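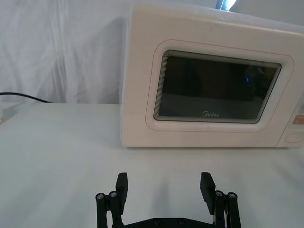

Le réchauffage des aliments

Le réchauffage désigne l'ensemble des gestes par lesquels on ramène à une température agréable, et surtout sûre, un mets déjà cuit puis refroidi. C'est une opération à la fois très ancienne et très quotidienne, que les livres de cuisine ont longtemps laissée de côté, comme si un plat, une fois servi, n'avait plus d'histoire. Il en a pourtant une, et souvent plus longue que celle de sa première cuisson : un pot-au-feu du dimanche peut nourrir la maisonnée jusqu'au milieu de la semaine, changer deux fois de forme et finir en hachis sans que personne à table ne songe à s'en plaindre.

Origines et usages anciens

Tant que le foyer restait allumé une bonne partie de la journée, la frontière entre cuire, tenir au chaud et réchauffer demeurait assez floue. La marmite restait suspendue à la crémaillère, on la rapprochait ou on l'éloignait des braises, on y ajoutait de l'eau, quelques racines, un morceau de lard quand il y en avait. À Zerndale, bourg de montagne dont les habitudes de table ont été étudiées par l'ethnologue Annelies Aigner, la soupe du matin était celle de la veille, épaissie de pain rassis, et l'on disait d'une famille aisée qu'elle « mangeait neuf » plus d'une fois par jour. L'inventaire dressé par la même autrice recense 424 recettes domestiques, dont 44 ne peuvent se préparer qu'à partir d'un reste.

Le mot « réchauffé » a gardé en français une nuance un peu méprisante, que l'on retrouve dans l'expression « c'est du réchauffé », appliquée à une plaisanterie ou à une nouvelle déjà connue. La cuisine familiale lui donne volontiers tort. Les daubes, les civets, les lentilles et la plupart des plats mijotés passent pour meilleurs le lendemain, le repos laissant aux aromates le temps de se répandre dans la sauce et à la gélatine celui de lui donner du corps.

Principales méthodes

Le bain-marie, doux et patient, convient aux sauces liées, aux crèmes et aux purées, qu'une flamme trop vive ferait tourner ou attacher. La casserole à feu modéré reste l'outil des soupes et des ragoûts, auxquels on rend volontiers une petite louche de bouillon, car ils épaississent en refroidissant. La poêle redonne du croustillant aux pommes de terre, aux galettes et aux pâtes de la veille, dont bien des gourmands assurent qu'elles ne valent rien avant ce second passage.

Le four traditionnel demande davantage de temps, mais il respecte les gratins, les tourtes et les viandes en croûte. On couvre le plat au début, pour éviter qu'il ne se dessèche, puis on le découvre quelques minutes avant de servir. La vapeur, enfin, très employée pour le riz, les brioches farcies et les raviolis, rend à l'amidon la souplesse que le froid lui a fait perdre.

Le four à micro-ondes, entré dans les cuisines domestiques au cours de la seconde moitié du XXe siècle, agit principalement sur l'eau contenue dans les aliments. Il est rapide, mais chauffe de façon irrégulière : mieux vaut donc étaler le mets, le couvrir sans fermer hermétiquement, le remuer à mi-parcours et lui accorder un court repos.

Précautions sanitaires

Un reste se met au froid sans trop tarder, dans les deux heures qui suivent le repas, en portions peu épaisses qui refroidissent plus vite. On ne réchauffe en principe qu'une seule fois, et seulement la quantité que l'on compte manger, jusqu'à ce que le plat soit bien brûlant à cœur. Le riz réclame une attention particulière, certaines bactéries formant des spores qui résistent à la cuisson et se réveillent volontiers dans une casserole oubliée sur le coin de la cuisinière.

Le réchauffage dans la culture

Le cuisinier Alois Grabner a consacré aux restes un petit livre affectueux, Le Second Service, tiré à 2 000 exemplaires et devenu assez difficile à trouver. Il y défend l'idée qu'un bon menu se compose sur deux jours et donne, entre autres, une belle recette de boulettes au bouillon qu'il tenait de sa grand-mère. À Vurum, une fête villageoise se tient chaque mois de février autour de plus de 80 marmites apportées par les habitants, que l'on prépare le jeudi et que l'on ne goûte que le vendredi.

Voir aussi

Bain-marie
Conservation des aliments
Hachis
Pain perdu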